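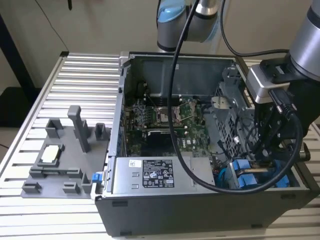
The Tero is a thermal interface pad sold by Boton for people who refurbish office desktops in batches. It replaces paste with a pre-cut phase-change sheet, supplied on a roll of 148 pieces. I bought one roll in February and used most of it on a lot of retired towers from the school district in Jullomville. Previous jobs were done with Ezeani gray paste, so that is the comparison throughout.

Each piece is a square with a liner on both sides. The lower liner peels cleanly. The upper one has a tab that is too short for gloved fingers, and I went through several pieces before switching to flat tweezers. Storage matters. Above normal room temperature the sheet softens and sticks to the upper liner, and ten minutes in a refrigerator fixes it. The roll comes in a plain carton with no desiccant and no date code.

Procedure on the bench: clean the heatsink base with alcohol, let it dry, apply the sheet to the heatsink, remove the upper liner, seat the heatsink, tighten the screws in a cross pattern. Apply to the heatsink side only. A sheet placed on the processor first tends to shift when the cooler comes down, and the overhang ends up on the retention frame.
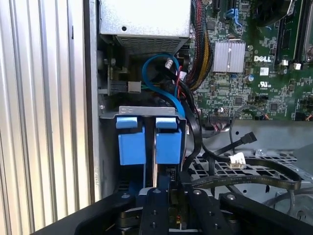
The first heat cycle is where the pad differs from paste. Load temperatures start high and drop once the material has flowed. Boton's sheet asks for one full-load run of 300 seconds. In my units the reading was still falling at that point, and a second run was needed before it settled. After that, the Tero ran 2 degrees Celsius warmer than fresh Ezeani paste at full load, with the same fan profile. At idle there was no difference I could measure.

Consistency is better than with paste. Units done late in the afternoon read the same as units done in the morning, which I can't say for anything I spread by hand. Cleanup takes longer. A flowed sheet leaves a thin, waxy film that needs two passes with alcohol and a lint-free wipe. Pull the cooler while the machine is still warm, with the power cord out. A cold cooler grips hard and can bring the processor up with it.
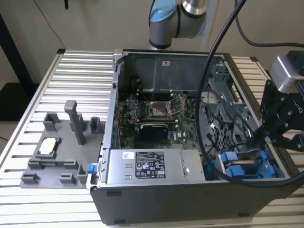 ### Ratings

**Application:** 8/10. The short tab costs a point, the storage behavior another.

**Thermal performance:** 7/10. Adequate for office processors. I would not use it on a workstation part.

**Rework:** 5/10. Slow, and a removed sheet can't be reused.

**Packaging:** 4/10. The cutter strip on the carton bent on first use.

**Overall:** 7/10. I will reorder for batch work and keep a tube of Ezeani for single repairs.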